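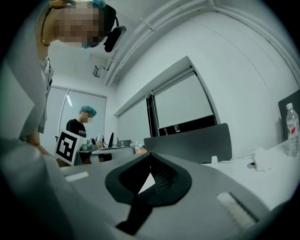 Sânziana Vlad wrote back to our December note that showing a machine how to do a chore should be quicker than doing the chore, and asked when we expected to get there. We don't have a month to offer. We do have a fair amount to report, and some of it is even progress.

Girkska: interim report to the Evangelista fund
2019-01-14
Prepared at Rikside by Tianyou Cao

Where we are

The plan called for two ways of teaching: steering the arm from a distance, and doing the task ourselves with grippers held in our hands, so the recordings could be played into a robot later. We started with remote control, which looked more serious in the proposal. A trained operator took about 30 minutes to get a square sheet flat and folded once, and came away with opinions about the joystick that I have left out of this report.

The hand-held grippers have been kinder to everyone. You pick them up, you do the job, you put them down. The awkward part is that people are too good at it. They flick a corner over, they smooth a crease with the side of the wrist, and the wrist is something the robot does not own. We now ask for slow, dull, jaws-only work, and most people need a few tries before they are dull enough. 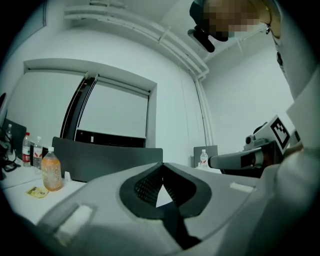
Why not keep only the best person and record that person all day?
Because the robot would learn one pair of arms, including its bad habits. We did this early on, and the test arm picked up a small pause before every fold that belonged to whoever had been thinking about lunch.

Recordings

We kept 85 recordings of the sheet task and threw out 33. Most of the rejects had lost track of a marker partway through, usually when one gripper passed in front of the other. A few were lost to a full disk, and we have since bought a larger disk. The remaining ones were rejected on grounds of showing off.

Headsets still slip. The straps have been adjusted twice and people have been asked to nod less, with mixed results.

Money and time

We are 7 days behind on the schedule and slightly under on equipment, mostly thanks to the second joystick we no longer want. We would like to move that sum to paid recording time. The form for this is attached, along with the form that permits the form.
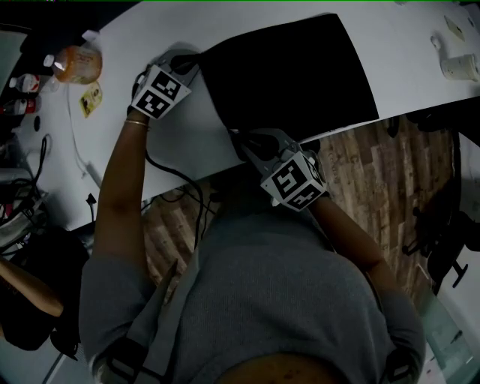 Sheet task, two hand-held grippers in use.

Next

Oredthorpe has agreed to try the same task on its own table with its own people, using our written instructions and no help from us. I expect this to teach us a good deal about our written instructions. Remote control stays in the plan for jobs where a hand can't be near the work, and we will return to it when the operator is speaking to us again.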